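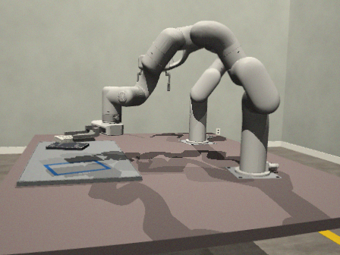
Two-arm table in simulation, near gripper at the board.

# Jakness open day demo: notes and data card

Print this page | E-mail this page

These notes go with the files handed out at the Jakness open day in June. I went on the Wednesday afternoon with Evdokia Pappas, and we both came home with more questions than the leaflet answers. Leopoldo Cuevas ran the demonstration and was patient with us. He has read this card and disagrees with parts of it.

## What was shown

A rendered table with two arms, played on a large screen, with a small block, a flat black part and a board marked with a blue outline. The task, as announced, is to get the black part inside the outline. We were shown four runs. Two ended with the part where it should be. In the other two it finished across the line, and Leopoldo called those "near passes". I have marked them as failures in the file.

The runs were played from disk. I asked for a live one and was told the machine in the hall was not up to it. Fair enough, but the poster by the door said "live".

## What is in the folder

- `runs/` : joint positions and gripper commands for the four runs
- `stills/` : rendered pictures
- `labels.csv` : pass or fail, my marking next to theirs
- `leaflet.txt` : the handout, typed up by Evdokia, spelling left alone

No force readings. Jui-lin Fu from Firkico, who built the table model, says contact forces were calculated but not saved. That is a pity, as contact is the bit I trust least.

## Claims I would treat with care

**"Two arms working together."** In the runs we saw, the second arm hardly moved. It may do more in other tasks. Nothing in the folder shows it.

**"Realistic lighting."** The shadows are good, I will give them that. The arms throw big dark shapes over the table and across part of the blue outline, which ought to make life harder for a vision system. But I could not find out whether the controller uses pictures at all or simply reads the part's position from the simulator. Kagiso Dlamini asked this twice. The second answer was longer than the first and no clearer.

**"Ready for the shop floor."** No real hardware was tested, by Leopoldo's own account. The wall has a socket and a skirting board and looks like a room somebody might work in, but it is still a render.

## Using the files

Fine for checking a log reader or for teaching. I would not train anything on four runs, and I would not quote a success rate from them either. If you do use the labels, say whose column you took.

Known fault: time stamps in the third run jump backwards once near the start. Not repaired.

## Related

- Jeltlow gripper bench: notes from the spring visit
- Barajas sorting cell, second look
- How we mark a run as failed

Contact: Tonantzin Barrera, notes desk | Text free to copy with credit | Back to top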